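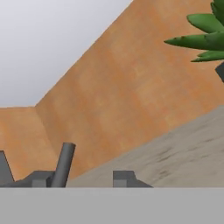 **Figure 5.** Rendered view of a simulated enclosure with mottled orange walls under a pale grey sky.

### 3.2 Arrow drop and shot angle

Shot angle was treated separately from range. In the steep country where most archery elk hunting is done, the two are often confused, and a hunter who ranges an animal below a ridge will tend to hold for the line-of-sight distance. Following Dong and Murín, we took the horizontal distance as the main input and applied a small correction for the change in arrow speed along the path.

All arrows were shot from one compound bow with the draw weight held fixed. The shafts came from a single batch supplied by Jasell and were weighed before use; any shaft that differed from the batch mean by more than 5 grains was set aside. Broadheads were not used in this part of the work, as their effect on flight is covered in Section 4. Each archer shot from eight stations on the slope, in an order drawn afresh for each round, and was told neither the range nor the angle.

Point of impact was measured from the centre of the target face to the centre of the shaft, up and down only. Sideways error was recorded but is left out here – it was driven mainly by wind, and the gauge at the upper stations was not reliable enough to correct for it. Rounds shot in gusting wind were repeated.

The fitted model accounted for roughly 90 per cent of the variance in vertical error. Most of what remained came from the steepest downhill station, where the archers bent at the shoulder and not at the waist, which shortened the draw. Lu and Cheng report the same fault in treestand shooting, although their archers were less experienced and shot from a fixed platform.

Uphill shots showed a smaller error of the same sign. We did not fit a separate term for them. The number of uphill stations was too low to support one, and the residuals gave no clear pattern with range.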